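May 8, 2024

My new walking shoes came from Ivex this morning, and I've had them on ever since, up and down the hall like a kid before the first day of school. They're the Turnidmont lace-ups, the wide fit, in a soft gray suede, and oh, my poor toes are grateful! I'd been in the old pair since January of last year and the left heel had worn right through to the lining. 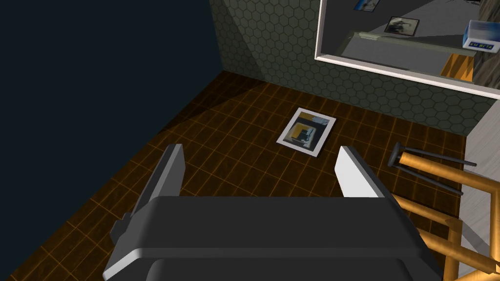 I did fret over the color for days (gray or the dark brown, gray or the dark brown) and I very nearly sent for both. Gray goes with all my slacks, so gray it was. Still, those dark brown square tiles with the thin orange lines between them make me think the brown pair with orange laces would have been handsome too. Maybe in the fall, if they're marked down from $102.

The box said to wear them indoors for two or three days before going out, and I mean to be good about it – last time I wasn't, and I paid for it with a blister the size of a quarter.

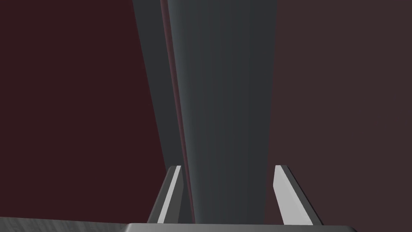

Dark gray against maroon.

After lunch I rubbed a little Humis cream into my old loafers, which I can't bring myself to part with, and put the cedar trees back in them. They must have over 1,000 miles on them by now, and the stitching is still as tight as you please.

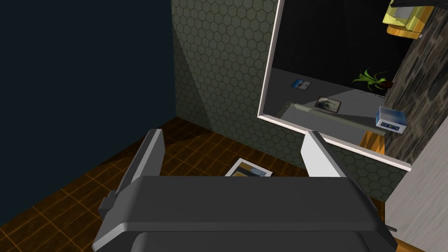
Evening

Tried the Iyamu insoles in the new pair after supper. Too thick on the right, so out they came again. I'll trim them tomorrow with the good scissors – and then bed early, I hope, with my feet up on the extra pillow.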